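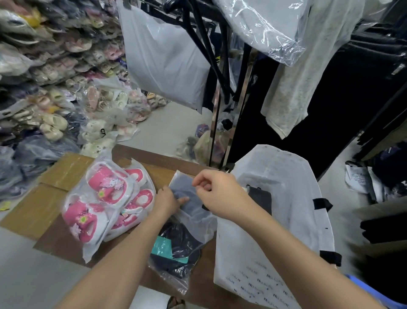 How long does a homemade sourdough starter need before it can raise a loaf? Two to three weeks at a warm room temperature, with a feeding every day.

kolar_crumb
That matches mine! I mixed it in November in a cold kitchen, and it finally doubled on day 19. I was so excited I took it to show the neighbors. 50 g flour, 50 g water, every morning.

Dehua Hao
Love it! But I'd go by the float test over the calendar. If a spoonful floats, bake.

dretex
Float test is junk, sorry. Rye starters sink and still make gorgeous bread. Watch the rise in the jar.

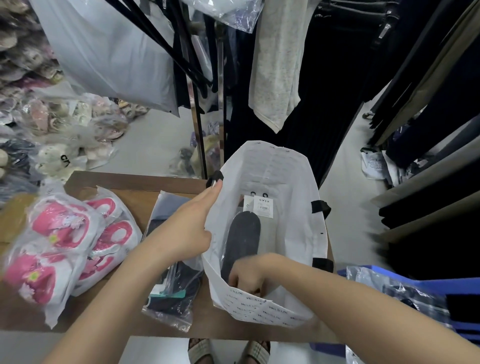
Re: Storing the finished loaf

fullora_fan
My 800 g loaf goes cut side down on the board, 3 days easy, crust still crackly!

kolar_crumb
Board for day one, then a bag for me. Soft crust makes the best toast.
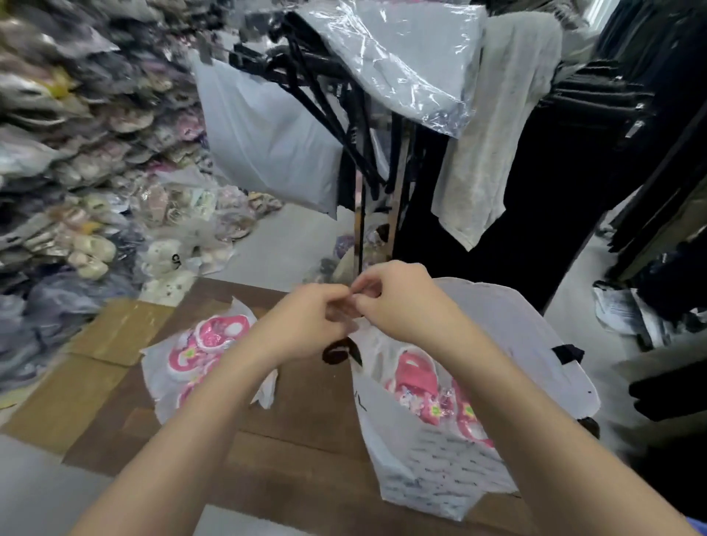 Csizmadia
Freezing wins, people! I slice the whole loaf once it's fully cool and toast straight from frozen, and it tastes like Saturday morning every time. Thin white plastic bags like the ones on that table are too flimsy for it, so I double them up and squeeze the air out first.

dretex
Freezing, yes. Slicing first, never. It dries out.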